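Support › Community Repair Library › Frequently asked questions

About Borrow Workshops Donate FAQ Find us

Frequently asked questions about the Drutar Tool and Repair Library 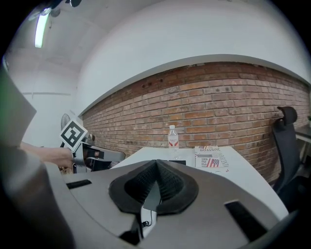 Do I really have to know what I'm doing before I join, asked one new member at our December open evening, because I've never so much as changed a tap washer and I'd feel silly walking out with a drill. We were so glad to hear it said out loud, as it's the question behind most of the emails we get, so we've put the answer first.

Do I need any experience?

None at all. Plenty of our members joined with a wobbly chair and a vague hope, and they're very welcome. When you borrow something for the first time, whoever is on the desk will go over it with you at the bench for as long as you like, and if you get home and find it has all gone out of your head (it happens to every one of us), ring during opening hours and we'll talk you through it again. The only items that need a short induction beforehand are the chainsaw, the floor sander and the big mitre saw.

How much does it cost?

Membership is $70 a year for a household, and that covers everyone living at your address, including grown-up children who have come home for a while. There's no charge per item. If the full amount is hard to manage just now, have a quiet word at the desk or drop us a line and we'll work something out. You won't be asked to fill in a form about it.

How many things can I take at once?

Up to 5 items, for a fortnight. A drill and its box of bits count as one item, and so do a ladder and its stabiliser bar. We're fairly relaxed about extensions as long as there isn't a queue, so do ask before the due date and we'll have a look at the bookings.

What have you got?

More than will comfortably fit in the building! The catalogue reached 3668 entries at the last stocktake, though that includes every single socket set and rather a lot of clamps. Garden tools take up the back wall, woodworking is along the window side, and sewing machines, preserving pans and the much-loved cider press live in the Villalba room. Camping gear is kept upstairs and needs a day's notice, as the stairs are steep and we like to bring it down before we open.

Why is the building such an odd shape?

We do get asked this a good deal, and we never mind. It was put up in 1887 as a seed and grain store, and the narrow end was added later to follow the old laneway. The floor still slopes towards the loading door, so if you put a marble down by the desk you'll be chasing it. Please keep trolleys parked with the brake on.

Can you fix something for me?

We'd love to fix it with you. Repair mornings run on the first and third Saturday of the month, and you're invited to sit down beside one of our helpers and have a go. Lamps, toasters, zips, bike gears, wooden toys and small furniture are all good candidates. We can't take microwaves, gas appliances or anything with a mains fault we aren't licensed to touch. For those, the electrician at Darnik Appliances, two doors along, will give you a fair quote.

Bring any screws that fell out, even if you're not sure they belong. A margarine tub is ideal.

What happens if I break something?

Please tell us — that's really the whole of it. Tools wear out and we budget for it. We only ask for a contribution if something has been lost, or left out in the rain after we've mentioned it before, and even then it will be a modest one. What does cause trouble is a broken tool slipped back on the shelf without a note, as the next person may have hired a trailer and taken the day off work to use it.

Should I clean things before I bring them back?

Yes, please. Brush off the soil, wipe down the handles and empty the vacuum. Mower decks should be scraped, and we keep a scraper by the outside tap if you'd like to do it when you arrive. Paint on the rollers is forgiven the first time.

Can I donate my old tools?

Quite possibly, and thank you for thinking of us. Hand tools of any age are nearly always useful. With power tools we're choosier, so send us a message with the make and what condition it's in before you load up the car. We're full up for hedge trimmers at the moment and very short of sash clamps, tin snips and good spirit levels. Anything we can't use goes on to the Retetti sheds, who sharpen it up and find it a new home.

Where do I park?

There are a few spaces on the laneway side and plenty more behind the bowls club. Please don't block the loading door, even for a minute, especially on a Saturday.

I still have a question.

Then come and see us, or ring, or write. We're a chatty lot and the kettle is generally on.

Page last updated 08/07/2024

Contact us | © Drutar Tool and Repair Library | Back to top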